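Juhász Small Kitchen Water Study
Second progress report to the funder

Date: Sep 20, 2019
Prepared by: Vilmos Kiss, project lead
Sites: Pristska, Usteleck

1. Purpose of the report

This report covers the second period of the grant. It sets out the work completed at the two sites, the state of the measurements, spending against the approved budget, and the changes requested for the final period. The first report dealt with recruitment and equipment purchase, and that material is not repeated except where a figure has been corrected.

The study measures how much water households use for washing dishes by hand, and how much of that use can be avoided by changes in routine that cost the household little or nothing. Dishwashers are outside the scope. Households that bought one after enrollment were released from the study and their earlier readings kept in a separate file.

2. Status against work plan

Task A, meter installation. Complete. Inline flow meters are fitted to the kitchen taps of 101 households. The first report gave the number as 100. One Usteleck household was fitted after the tables for that report had been closed.

Task B, baseline readings. Complete in Pristska. Complete in Usteleck except for the upper streets, where low line pressure made the meters under-read at small flows. The affected meters were replaced with the low-flow version and the baseline was restarted. The new baseline closes in October.

Task C, household routines. In progress. Participants have received the printed guide and the first home visit. The second visit is scheduled for the final period.

Task D, analysis. Started on the Pristska data only.

3. Metering

The meters log volume at fixed intervals and store readings internally. Data are collected by cable during home visits. Wireless transfer was considered at the proposal stage and dropped on grounds of cost, and the decision still appears correct. Visits are needed in any case for the routine interviews.

Two problems were found during the period.

The first concerns separation of uses. A kitchen tap supplies drinking water, cooking water and cleaning water as well as dishwashing. The original method assigned any draw longer than 90 seconds to dishwashing. Comparison with household diaries showed that this rule misses short rinses, especially of glasses and cups, and wrongly includes the filling of large pots. The rule has been replaced by one that looks at the pattern of draws over a whole washing session. Pristska baseline data have been reprocessed under the new rule. Usteleck data will be processed under it from the start.

The second concerns clock drift. Some loggers ran slow by several minutes over the baseline period. Drift is corrected at download by comparison with the technician's watch and is assumed to be linear. The error has no effect on volumes and a small effect on matching with diaries.

4. Household routines

The printed guide was issued in its second edition. It is organized in the order in which a typical load is washed: scraping, sorting, washing, rinsing, draining and drying. Comments from the first home visits led to the following changes.

The section on sorting is shorter. Participants were already washing lightly soiled items first and found the earlier text repetitive.

The section on rinsing now gives the basin method before the running tap method. In the first edition the order was reversed, and several participants stopped reading at the first method that matched their own habit.

The section on draining and drying is new. Interviews indicated that glassware is often rinsed a second time before use, the usual reasons given being water spots and stale odor from glasses stored upside down on a flat cloth. The second rinse does not belong to any washing session and was missed by the original rule described in section 3. The guide now recommends draining glasses so that air can reach the inside, on a rack with pegs or hooks or at a slant on a ridged mat. Glasses with pressed or ribbed patterns hold water in the recesses and need a longer draining time than plain ones.

The study does not supply racks. Participants use what they own or buy their own, and the type is recorded at the visit so that it can be entered as a variable in the analysis.
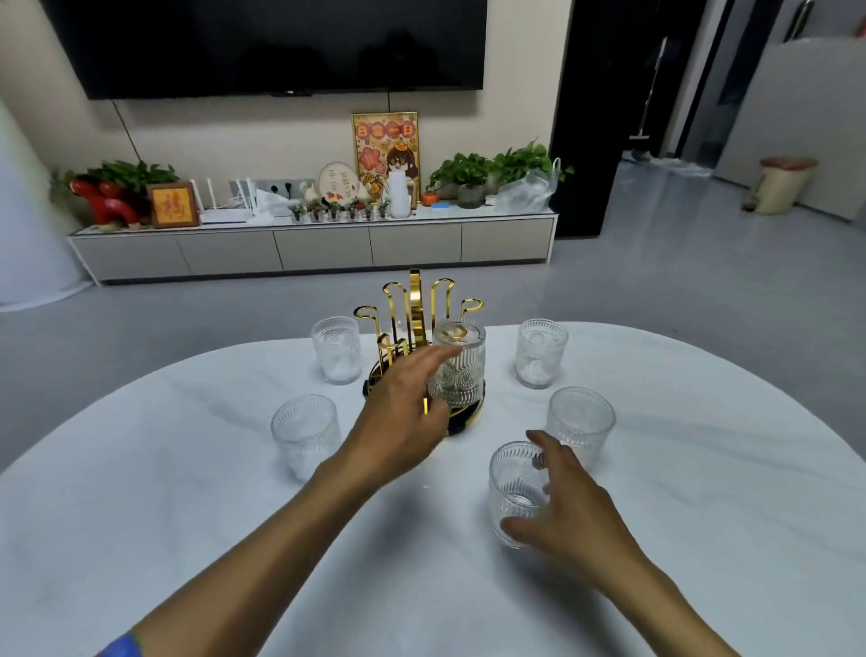
5. Preliminary results, Pristska

Results in this section are provisional and should not be quoted outside the grant file.

Reprocessing the baseline under the session rule raised the estimated share of kitchen tap water used for dishwashing. The increase came almost entirely from short rinses. Variation between households remains large and is only weakly related to household size. The strongest single predictor so far is whether the tap is left running during rinsing, as reported in the interview and confirmed by the flow record.

In the weeks following the first home visit, median dishwashing volume in Pristska fell by 16 percent against baseline. Two cautions apply. The period is short, and participants who know they are metered may change their behavior for a time whether or not they follow the guide. The final period is intended to show whether the reduction is maintained.

No comparison between sites is offered at this stage.

6. Budget

Spending on equipment is over plan. The cause is the replacement of meters in the upper streets of Usteleck. The removed meters are in working order and have been kept as spares for Pristska, where line pressure is adequate.

Spending on travel is under plan. Visits in Pristska were grouped by street, which reduced the number of trips. Part of the saving will be used in the final period for the additional download visits in Usteleck.

Printing is on plan. The second edition of the guide was produced by Ullport at the rate quoted for the first.

Personnel costs are on plan. The part-time technician position was vacant for a short time at the beginning of the period, and the hours were made up later.

7. Risks

Incomplete diaries. Return of diaries has declined, mainly in Usteleck. The form has been cut to a single side and participants are now asked to fill it in for one week in each month. If the return rate does not recover, the session rule will be checked against Pristska diaries only, and this limitation will be stated in the final report.

Winter readings. Households in both towns use warmer water in the cold months and run the tap until it reaches temperature. This will add volume unrelated to routine. A correction based on the length of the first draw in each session is being tested.

Withdrawal. A small number of withdrawals is expected before the end of the study. The sample can absorb them at the town level but not at the level of individual streets.

8. Requests

Approval is requested for the following.

a) Transfer of the unspent travel allocation to equipment, to the extent of the overrun described in section 6, after the Usteleck download visits have been set aside.

b) Extension of the Usteleck measurement period by the time lost to the restarted baseline. No additional personnel funding is requested for the extension.

c) Use of the session rule as the method of record in place of the rule given in the proposal. A technical note with both sets of Pristska results is available and can be sent separately.

9. Work planned for the final period

Close the Usteleck baseline and carry out the first download under the new rule. Complete the second home visits at both sites, beginning with Pristska. Finish testing the warm-up correction and apply it to all winter readings. Prepare the household summary sheets, which each participant will receive before the meters are removed. Draft the final report and submit the anonymized data tables with it.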